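Kabbaj service cell, Uvosville site
Progress report to Manura, period ending January

Status: cell in operation. Two open items carried over.

Setup. The arm was re-leveled on its base plate and the tool flange re-zeroed. Joint 6 showed backlash outside the limit at the last check. The wrist gearbox was replaced and the arm recalibrated against the fixed target. Repeatability is back within the figure agreed with Drustodley. The old gearbox has been kept for inspection.

Maintenance. The cell logged 2775 cycles in the period, with 179 stops. Most stops were grip faults on objects with a hinged lid and a side handle. Finger pads are now changed on a fixed interval instead of on visible wear. Cable strain relief at the elbow was redone after a chafed jacket was found. Spare pads and one spare encoder cable are on the shelf.

Reference data. The grip planner is being retuned from recordings of manual handling in guest bathrooms. Dark objects in low light remain the weak case, and mirrors add false detections behind the counter. A mask for mirror regions is in test and has not been released to the cell.

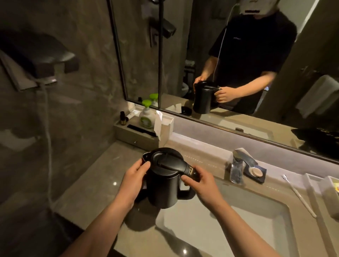 Figure 1. Manual reference, two-handed hold on a black electric kettle above the vanity counter.

Open items. (1) Grip force limits for two-handed holds have to be set again with the new wrist. (2) The mirror mask needs a full run on the cell before release. Both are planned for the next period. No change to budget is requested.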